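Bench help wanted at Enditz, part time, Lurville

Hi there! I'm Margit Myklebust and I run the workroom at Enditz, the little repair and finishing shop upstairs from the bakery on Solberg Street. I'm looking for one more pair of hands, starting in October, and I'd love it if that turned out to be you.

We fix small stuff. Clasps, hinges, music boxes, reading glasses, the drawer pulls that came off your grandmother's dresser (we get so many drawer pulls). People drop things off in envelopes and shoeboxes, we write up a ticket, and then it goes to one of the benches. Last month we closed 103 tickets with three of us working, and I was still gluing a jewelry box at nine at night, so you can see why I'm writing this.

The job is 17 hours a week, spread over mornings. I open up at 7 and I like having somebody in by 8:30, but if you have kids to get to school we can work around that. Pay is by the hour, paid every two weeks, and we can talk numbers when you come by. There's a raise after 80 days if we both still like each other.

What you'd be doing: cleaning parts, sorting screws, matching finishes, wrapping things up for pickup, and little by little taking on repairs of your own. Macario Manríquez does the fine metal work and he'll teach you soldering whenever you feel ready for it. He's patient, much more than I am before coffee. You'd also answer the phone now and then, and once in a while drive a box over to the Lakov store, where we have a drop-off shelf.

You don't need experience. I'd like you to have decent eyesight (glasses are fine, I wear two pairs), steady hands, and handwriting other people can read. If you knit or build models or fix your own bike, put that in your note - I care about it more than a resume. Some lifting, nothing terrible. The stairs are steep though, and there's no elevator, sorry.

To apply, write me a few lines about something you fixed, or tried to fix and made worse, and leave it at the counter or drop it in the mail slot with your phone number. I'll call everybody back. After that I'll ask you up for a paid trial morning, where you'd sit with me, do a couple of easy tickets and see how the place feels. Bring lunch if you want to stay and chat!

Benches are the thing I'm fussiest about, so a word on that before you come up. I like a pale wood top that I can wipe down at the end of the day, and I like it to stay looking nice, so glue, oil and anything with a point get used over a mat. The big black one with the rounded corners covers most of the tabletop and leaves the boards showing on the left, knot and all. It has picked up a few light smudges and I don't mind those one bit, but please keep the blades off the bare wood.

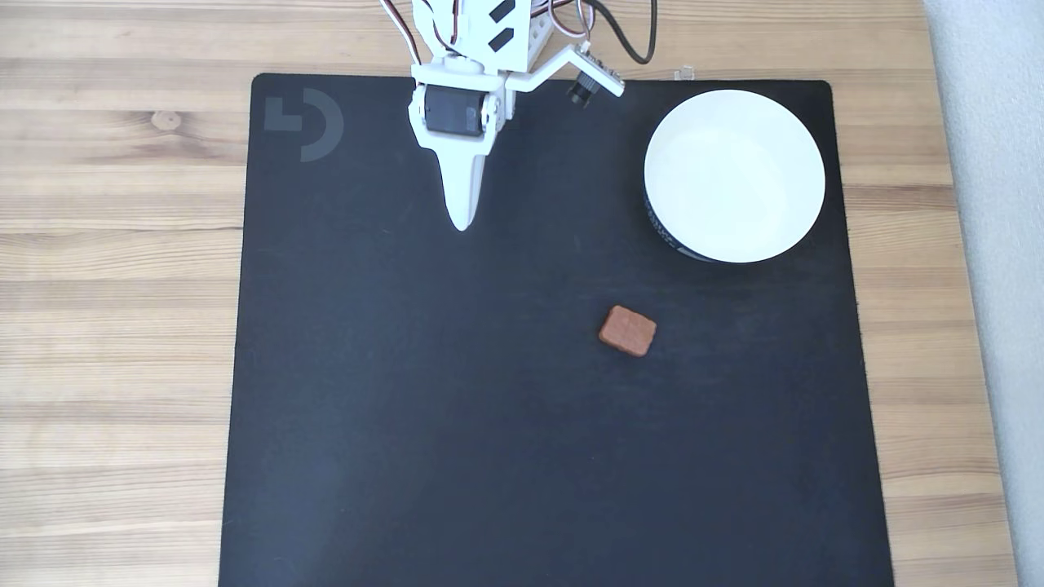
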